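Stoker hand service: speaker notes
Talk version, January. Slot is 40 minutes including questions.

Opening. Introduce self, thank Mutua Kinyua for setting up the room. State the scope early: what Sestum sells under the Stoker name, what the subscription covers, what it does not cover. Anyone who came for walking robots should be told now that there is no section on legs.

Slide 2. What is on offer
The Stoker service is a five-finger hand, a knit sleeve, a grasp library and a support contract. It is sold to grocery picking rooms and to labs that test them. The customer supplies the arm. Mounting plates exist for 5 arm models; the list is in the handout, do not read it out.
Pricing is per hand per month. If asked for the number, refer to Esther Gachanja.

Slide 3. Basket work
Shopping baskets are a harder target than flat trays. The walls limit the approach angle and the slots confuse cheap depth sensors. Produce leans on other produce. The thumb has to come down inside the rim along with the fingers, so wrist height is set from the rim and not from the floor of the basket.
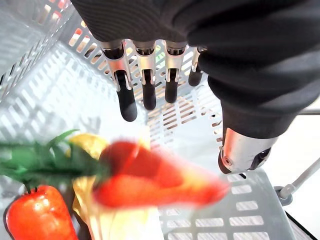
Approach speed is a customer setting. We ship it low. The Barasa trial ran it at the shipped value for the first 27 sessions, then raised it one step. Say plainly that the trial was a single site with a single operator team and that the results should be read that way.

Totals for Barasa: 1683 grasp attempts logged. The breakdown by item shape is on the next slide. Leave it up long enough for people to copy the column headings. Long tapered items and rounded items are reported separately. Leafy tops are a known problem for the planner, which tends to place the grasp center too far toward the leaves. Fix is in the library update, no date to announce.

Slide 5. The sleeve
Covers the back of the hand. Keeps dust and crumbs out of the knuckle linkages. It is a wear part and the contract includes replacements. Bunching at the wrist is acceptable. Bunching over the thumb joint is a fitting error, refit before use.

Slide 6. Handles
Moving the basket itself is a separate skill in the library and is licensed with the base package. The fingers close over the top bar and the planner treats the handle as a hinged part. Load limit depends on the customer's arm. Zeltthorpe asked for lifting with the basket full; current answer is that we qualify empty baskets first, then add weight in steps. 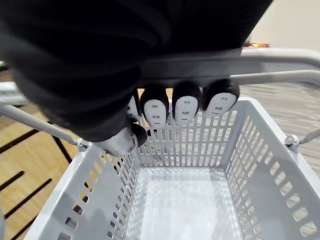
Erasto Mollel objected at the dry run that the handle skill should be priced on its own, as most picking rooms have a conveyor and will never lift a basket. Answer if it comes up again: splitting the license would mean two test plans, and the saving to the customer would be small.

Slide 7. Support
Remote support in working hours. Spare fingertips ship with the hand. Sharon Athumani has the return form and the address label.

Questions. Repeat each one into the microphone. Zawadi Were takes anything on arm compatibility. Stop at 4:40, the room is booked after us.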